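Packing a Small Lunch: Containers, Snacks and Lost Space
Student project report, Household and Packaging Studies, Humcombe
April 20, 2018

1. Introduction

In our school in Humcombe many students bring their lunch from home. The lunch is usually made of one main food in a plastic container and one or two small snacks which are already wrapped by the factory. Our project started from a simple complaint. The snacks arrive broken, or the bag is too full to close, although the food inside it is not much.

We wanted to find out how the container and the wrapped snack can be put together so that they take little space and the snack stays whole. The project was started in January and it was made as a part of the course on packaging.

2. Materials

We used clear plastic food containers with lids, because it is easy to check the food without opening them. For the lunch bag we chose the Gusex model, which holds 7 liters, and for comparison a smaller bag from Cabral, which holds 6 liters. The snacks were single pieces in a sealed wrapper. The heaviest full lunch that we packed was 1155 grams and the lightest was 516 grams.

All the packing was done on a table with a white surface. On a white surface it is easy to notice crumbs, and this helped us when we opened the bags again.

3. Method

Each lunch was packed in one of three ways.

Flat: the container lies on the bottom of the bag and the snack is on the lid.
Side: the container stands upright and the snack is placed against its side.
Separate: the snack goes in the outside pocket.

After packing, one student carried the bag through the normal school day. At the end we opened it on the same table and wrote the condition of the snack in a table of results, which we kept in the Esorix program. A snack was called "whole", "cracked" or "broken". We had some discussion about the word "cracked", and we decided to use it only when the pieces were still together.

4. Results

The flat way was the easiest to pack, but it gave the worst results. Other things in the bag pressed on the snack from above, and round snacks were cracked along the middle. The separate way was good for the snack when the pocket was not used for keys or a phone. In the Cabral bag the pocket is narrow and the wrapper was often folded.

The side way gave the most whole snacks. The container works like a wall, and the snack needs very little extra room. 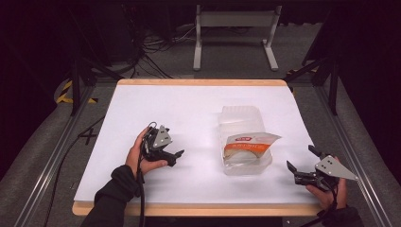
Vol. 7, No. 6

The clear container with the ridged lid is upright, and the small snack with the orange band on its wrapper is tucked against it. The crimped top flap of the wrapper sticks out to the right. We had not thought of this flap when we measured the snacks, and so our first measurements were too short. We measured again with the flap included.

5. Problems

Our bags were carried by different students, and some of them walk more than others. We also did not test soft food such as fruit.

6. What we would change

Next time we would use the same route for every bag and put the snack with the flap up, so that it is easy to take out. We would also like to test a container with a lower lid, if the school shop can order one.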